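Bistdale, 21 January 2018 — Trusis has finished refitting the guest rooms at its Bistdale hotel. The work took in 9 floors and began in October.

Each room now has a built-in drinks counter set into the wall.

"Guests kept asking for somewhere to put a cup down," said Solveig Engebretsen, who manages the hotel.

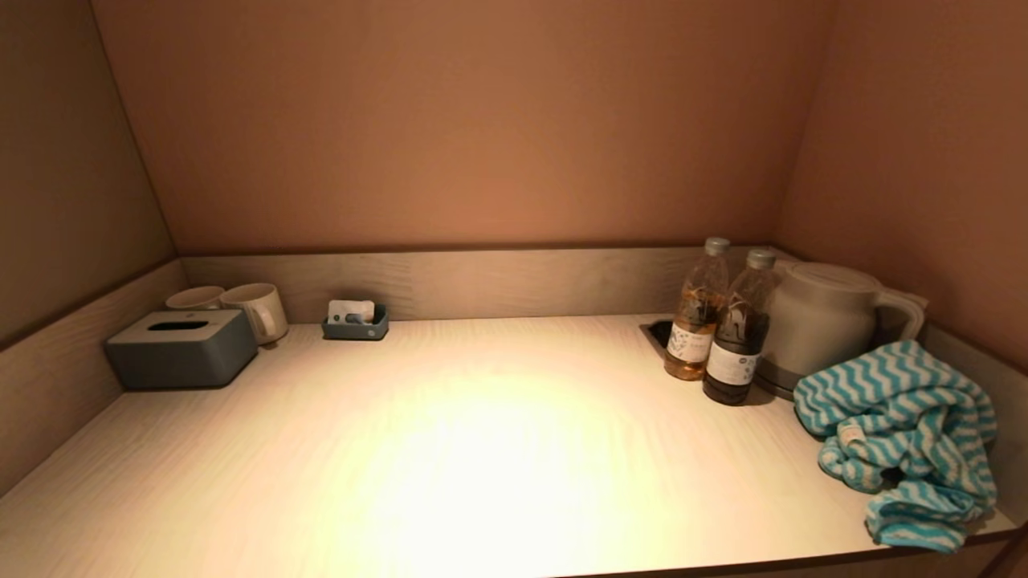
The drinks counter replaces the old cabinet in all 800 rooms. It has a low wood-grain backsplash, with space for two white mugs, a gray tissue box and a pair of bottled drinks.

Press contact: Johannes Gumede, Trusis, extension 3009.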